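New fingertips for the hand-held grippers at Koltard

1st February

I've spent most of this week with a screwdriver in one hand and a gripper in the other, and I'm pleased to say the hand-held pair at our Koltard workshop is back in use. The old fingertip pads had done 2,000 grips and were letting thin stuff slide, so McKinnon sent us a fresh set.

Fitting them took me 45 minutes a gripper, a bit longer than the sheet from Evolura promises (I dropped a screw on the carpet, and dark grey carpet is no friend to small black screws). You do have to line the pads up with the jaws shut – if one sits even slightly proud, card twists as soon as you lift it.

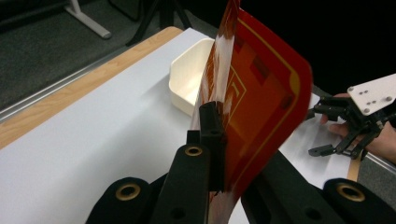

Glossy card is my favourite check after a pad change, as it's slippery and bendy and shows up a weak pinch straight away. I did 239 lifts on the first gripper and had 4 slips, all of them before I'd gone round and nipped the screws up again. Much better than last month!

Next job is the finger linkages, which want a clean and a tiny drop of oil. Lalach have the spare pins on order for us and reckon they'll be here before the end of February. Until then, please wipe the pads with a dry cloth when you've finished, and keep the solvent well away from them.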